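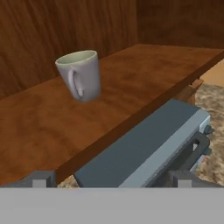
Join the Brindley Robot Kitchen team
2 min read

We are looking for new members for our student project, and you really don't need to have touched a robot before – most of us hadn't either. The club has been going since 2010, and this year we are teaching a simulated arm to be useful in a kitchen, starting with mugs and working our way up to cupboards. 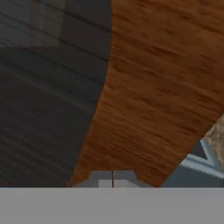

What you would be doing

You'd join a small group and look after one task from start to finish, which means writing the code, running it in the simulator and then arguing kindly over the results with everybody else. Meenakshi Mudaliar leads the mug group and is very patient with beginners (she has had plenty of practice with us!).

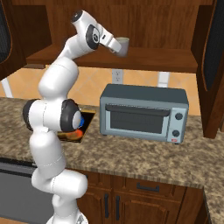

There is a fair bit of trial and error, so it helps if you enjoy puzzling over why something nearly went right. In December we enter the Stiludus competition, and anyone who would like to come along is welcome to.

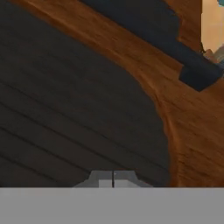
How to join

We have 10 places, open to students in any year and any subject. Write a few lines to Anayeli Sandoval at the Maldonado Building desk telling us what you're curious about, or just drop in at 6 pm and stay for a cup of tea.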